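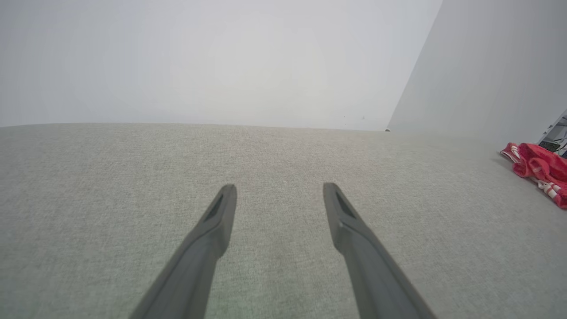

Meireles Group, Trodia Laboratory for Robot Learning
Preprint, February 13, 2025

4.2 Where to look first

The wrist camera is an excellent witness to whatever the fingers are touching and a poor one to everything else. In Figure 3 the fingers are open over bare gray fabric, and the most useful thing in view, a bit of red and white cloth, is over at the right. A policy fed only this stream has to decide which way to travel on the strength of a corner of laundry. Ours often decided with great confidence, and went left.

Tellomik therefore gives the head view the first say. A small network reads the head frame, proposes a grasp region on the garment and assigns one of the two arms to it. The wrist views are weighted in only as the chosen gripper closes the distance. We trained on 2000 demonstrations, of which 708 begin with the garment bunched up. The remainder begin with it more or less flat - a state we have never seen a shirt reach on its own.

Figure 3. A trial at two viewpoints. Top: wrist camera. Bottom: head camera, with the garment between the two open grippers.

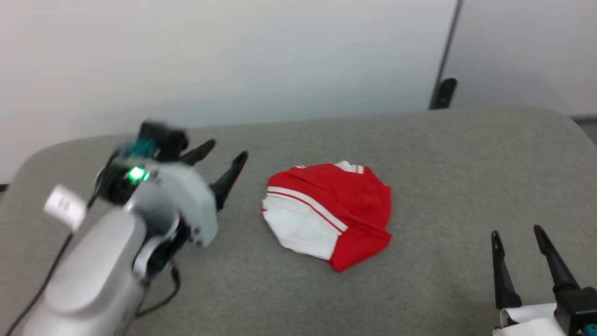
Trosta wrote, on reading the June draft, that a head camera alone might do just as well and would spare everyone the calibration. We had hoped so too. With the wrist streams removed, the arm assignment hardly changed, but the policy failed to lift the cloth in 11 of 20 trials, typically by pinching the air just over a fold and then raising the air with great care. With the wrist streams restored and the head view removed, it found the cloth late or never.

We take this as support for the handover, though not for our particular schedule, which was tuned by hand over more evenings than the method deserves. Section 4.3 replaces it with a learned one.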